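Bimanual reset study - gallery

Sillent compares two ways of returning a pair of arms to a start pose between trials: a fixed joint target, and a target sampled inside a small box. The policy and the tabletop are the same in both conditions. We ran 809 trials, 657 of them with the sampled target. Write-up by Els Segers and Anselmo Cuervo.

Start poses are logged as joint angles, before any object is placed. Each trial ends on success or after 20 seconds.

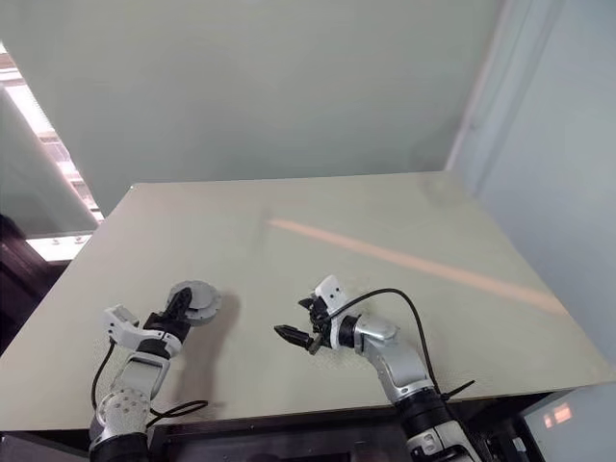 Trials that timed out are kept in the results and scored as failures. Light level was not controlled - blinds and lamps were left as found, and the time of day is stored with each trial.

Related
Latik: gripper calibration notes
Pacheco: cable routing on two-arm setups
Lesdale: August trials

Contact: Gladys Taipe | © Sillent | Back to top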